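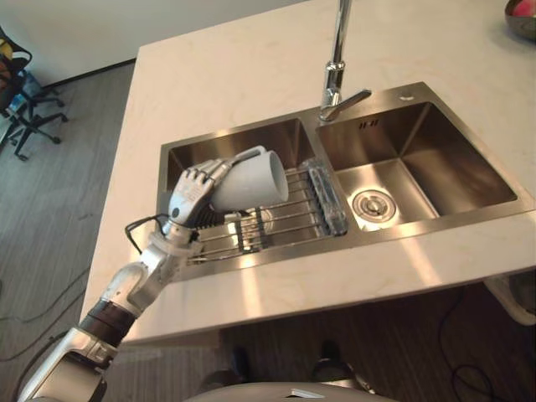 Chapter 5
When the Grip Fails
A dropped object is the most common fault in household robotics and one of the least studied. It rarely hurts anyone and it seldom damages the machine, so it tends to be swept up and forgotten. The errors behind it are often the same ones that cause serious accidents with heavier loads. Lowering a cup onto a dish rack over a steel sink looks like a simple job, but the hand has to hold the cup firmly, know when the rack has begun to carry the weight, and open its fingers at the right moment. A mistake in any of these steps can end in broken glass. In this chapter we follow one such mistake from the first report to the repair.

The case comes from the Gimitz test kitchen, where a two-legged machine was running a dish-handling routine called Hustley. On run 104 of a planned 200, the hand opened while the cup was still above the rack. The cup fell into the sink and broke. The controller kept going and closed the fingers again over the pieces. An operator pressed the stop button, and the log recorded code 3810, "release confirmed." 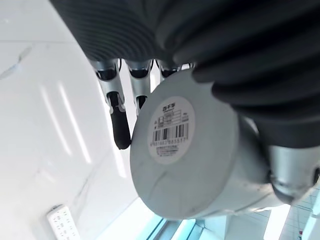
By the Hedegaard Textbook Group
Revised 10/22/22

5.1 What the log did not show

Code 3810 is not a fault code. As far as the software was concerned, the run had gone well. The routine treated a sudden rise in force at the wrist as proof that the cup had touched the rack. On run 104 the force did rise, but the cause was a cable that had caught on the edge of the counter and pulled tight.

The first report blamed the fingertips, which had been replaced in April. Gimitz staff tested the new tips and found no loss of grip. They then played back the wrist readings next to the joint positions and saw that the hand had been well above its normal release height when it opened.

A fault of this kind is called a false contact. The sensor reading is correct, but the program draws the wrong conclusion from it. Key terms for this section: false contact, release height, single-signal check.
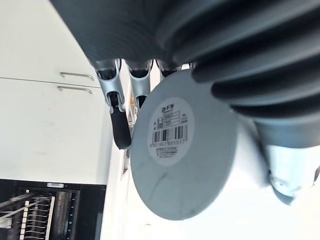

Would a stronger grip have prevented the drop?

A stronger grip would have made no difference. The hand was told to open, and it would have opened at any grip setting. Extra force would also have raised the risk of cracking thin glass.

5.2 The repair

Trivura, the supplier of the controller, changed the release step so that two conditions must be met. The wrist must sense contact, and the hand must be within its expected height range. If only one is true, the arm stops and holds the object until an operator clears it. The cable was also rerouted and clipped closer to the forearm.

Before reading on, list the signals your own lab equipment uses to decide that an object has been set down. You will need the list for the exercise at the end of section 5.3.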